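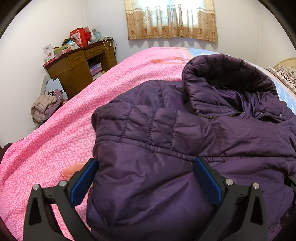

Notas para la charla. Comprar un velero de segunda mano sin arruinarse (ni divorciarse)

Buenas tardes a todos. ¿Se me oye atrás? Vale. Me llamo Vesela Stan, llevo media vida comprando barcos que no debía, y hoy os voy a contar cómo compré el último, que ese sí que debía. Bueno, casi.

(Esperar a que se sienten los del bar.)

Empiezo por el final: el barco se llama Nitonach, es un velero de crucero de los de antes, con quilla corrida, bañera pequeña y una cocina en la que cabe una persona si esa persona no respira mucho. Lo encontré en abril en el varadero de Sondinberg, apoyado en unos puntales y con un cartel de «se vende» tan descolorido que tuve que adivinar el teléfono. Me equivoqué en una cifra y hablé un buen rato con un señor muy amable que vendía colmenas. (Si se ríen, contar lo de la miel. Si no, seguir.)

Primera cosa que quiero que os llevéis a casa: el precio del anuncio es el principio de la cuenta. Ya sé que lo sabéis, yo también lo sabía, y aun así me senté en aquella bañera, miré hacia proa y me puse a elegir mentalmente el color de los cojines. ¡Los cojines! Sin haber levantado ni un panel de la sentina.

Así que vamos a lo práctico. Cuando vayáis a ver un barco, id dos veces. La primera para enamoraros, que eso no hay quien lo evite, y la segunda con ropa vieja, una linterna frontal, un destornillador de mango de plástico y alguien a quien el barco le dé igual. Yo fui con mi cuñada, que se marea en el muelle. Fue perfecta, abría todos los cofres con cara de asco y encontró lo que yo no quería encontrar: una mancha marrón debajo de un cadenote de babor.

Los cadenotes, para los que venís de la motora (bienvenidos, os queremos igual), son las piezas donde se agarra la jarcia al casco. Si por ahí entra agua, el agua baja por dentro del mamparo y va pudriendo la madera muy calladita. Desde fuera se ve un churrete. Por dentro puede haber un bizcocho. En el Nitonach había medio bizcocho, y sanearlo me costó 2000 euros, que conseguí que me descontaran del precio porque lo llevaba por escrito.

(Pausa. Repetir: POR ESCRITO.)

Y aquí entra el perito. Contratad vosotros al perito, pagadlo vosotros y no cojáis el que os recomienda el vendedor, por simpático que sea. El mío me cobró 400 euros por una inspección en seco y me entregó un informe de 20 páginas, con sus mediciones de humedad y todo, que leí en la cama como si fuera una novela negra. Me dolió pagarlo. Luego negocié con el informe encima de la mesa y se me pasó el dolor.
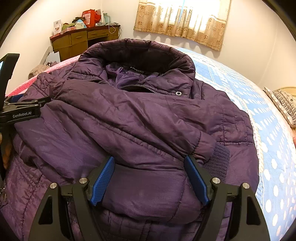 Vamos con el motor. En un velero el motor es ese pariente al que solo llamas cuando tienes un problema, y claro, luego te lo pone difícil. Pedid arrancarlo en frío. En frío de verdad: si llegáis y el bloque está templado, alguien lo ha calentado antes por vosotros, y eso ya es una información. Mirad el humo, mirad que salga agua por el escape, y dejadlo un buen rato con la marcha metida y las amarras bien hechas. El nuestro es un Gernell diésel de dos cilindros, muy bruto y muy honrado. Vibra tanto al ralentí que se nos sueltan las tapas de los tuppers, pero arranca siempre. El impulsor lo cambié el primer día, cuesta poco y duermo mejor.

Las velas. Sacadlas de la funda, por favor. Todas. Os dirán que hace viento, que se está haciendo tarde, que están como nuevas. La mayor del Nitonach estaba estupenda y el génova tenía la banda ultravioleta deshecha, se me quedaba el hilo en los dedos. La llevé a la velería Spahić, en el mismo puerto, y me la recosieron con un hilo que según ellos me va a sobrevivir. (Preguntar al público: ¿quién ha desplegado todas las velas antes de firmar? Van a levantar la mano pocos. Mirarlos con cariño.)

Los papeles, que es la parte aburrida y por eso la pongo antes del café. Comprobad que el número del casco coincide con el de la documentación, que quien firma es quien figura como propietario y que no hay cargas ni recibos de amarre pendientes. Preguntad también si el amarre se transmite con el barco, porque en muchos puertos no. Yo di por hecho que sí. No era que sí. Estuve un verano entero cambiando de plaza de visitante como un feriante, con la bici plegable atada en los candeleros.

Y la prueba de mar, innegociable. Si el barco está en seco, se deja firmado que la compra depende de ella. Salid con algo de viento, virad, trasluchad, soltad el timón un momento a ver qué hace. Bajad a la cabina navegando y callaos. Se oye muchísimo: crujidos, agua que corre donde no debería, una puerta que ya no cierra porque el casco trabaja. Mi cuñada no vino a esa parte.

Última cosa antes de las preguntas. Guardad dinero para el primer año. A mí se me fue en el cadenote, el génova, unos pasacascos, la batería de servicio y un váter, del que no voy a hablar porque algunos estáis comiendo.

(Si sobra tiempo, contar la entrada en Sondinberg con el ancla colgando. Si preguntan por el seguro, decir que pidan presupuesto antes de firmar, porque con barcos de cierta edad algunas compañías exigen peritaje reciente. Dejar la copia del informe en la mesa de la entrada y acordarse de recogerla.)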